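# An afternoon at the Huaranga open day

Huaranga opens its workshops to the public on one Saturday in April, and this year I went for the afternoon session. It is an old dairy depot on the edge of town, a low brick building with a loading bay at one end, now let out as small rooms to people who make or test things. Entry was free. Parking was on the grass behind the bay and had gone soft by the gate, so I left the car by the road and walked up.

At the door they hand you a folded map. Mine had the ground floor printed upside down against the first floor, and I went the wrong way along the corridor before I worked it out. There are 8 rooms open to visitors. I got into seven of them, the last being full of a school party each time I tried.

The first two were quick visits. Pelura make soap, and had trays of it curing on racks with a card in front of each one giving the date it could be sold. The smell reaches you well before the door. Across the corridor is a bookbinder's room, where you could fold and sew a small notebook if you were prepared to wait for a stool. I waited, gave up, and came back at the end of the day, when there was no queue at all.

The room I had come for was Drodura's, at the far end. They run classes and small trials on pouring: jugs, cups, bottles, spouts, what drips and what doesn't. It sounds a thin subject for a whole room, but I spent longer there than anywhere else. I have a kitchen drawer of funnels at home and have never found one that fits the bottle I want to fill, and I hoped to learn how to do without.

There was a short talk every half hour. The main point was that a liquid poured slowly tends to cling to the lip and run back down the outside of the cup, and that a thin rim lets go of it more cleanly than a thick, rounded one. Most of us pour too slowly when we are nervous of spilling, which makes things worse. The advice was to start with a definite tilt, keep the cup close to the neck, and stop with an equally definite movement. 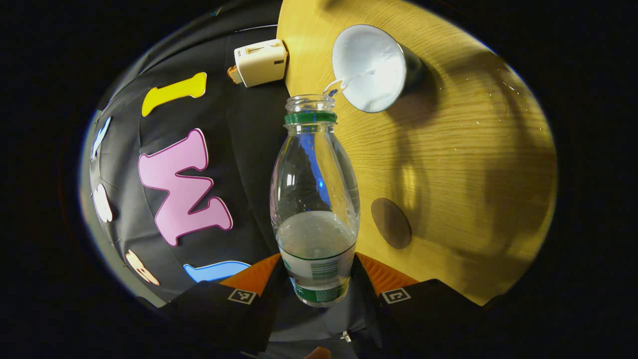 White liquid going into a bottle with a little water already in the bottom is a fair test of your aim, and the narrow neck of an ordinary drinks bottle leaves very little room to be wrong. A cup has no spout to help, either. I had a go at a side table with a cup of milk and managed the first half well enough. Then I slowed down to be careful and it ran down the side of my cup and over my fingers, as the talk had said it would. A second try, done faster, was better. Cloths were provided.

They also had a shelf of jugs to compare, with capacities marked underneath. The one I liked best was a plain 800 ml jug with a sharp, slightly turned-down lip. A much handsomer one beside it dribbled every time I used it. None of the jugs was for sale, but a sheet by the door told you what to look for, and I have it on the fridge now.

Upstairs is Prirkoston, who repair clocks and kitchen scales. The stairs are steep and there is no lift, so if that is a difficulty you should know before you go. They were checking scales free of charge for anyone who had brought one. I hadn't, not having read the notice properly. One woman's was out by enough to explain, she said, several years of flat cakes.

Tea was in the loading bay, £2 with a biscuit, or you could bring your own. The bay faces north and is cold even in spring — take a coat. There were benches, though not enough of them once the rain started and everyone came in from the yard.

I left at closing time with a lopsided notebook, a bar of soap and the sheet about jugs. The school party was still in the eighth room. According to the map it was weaving.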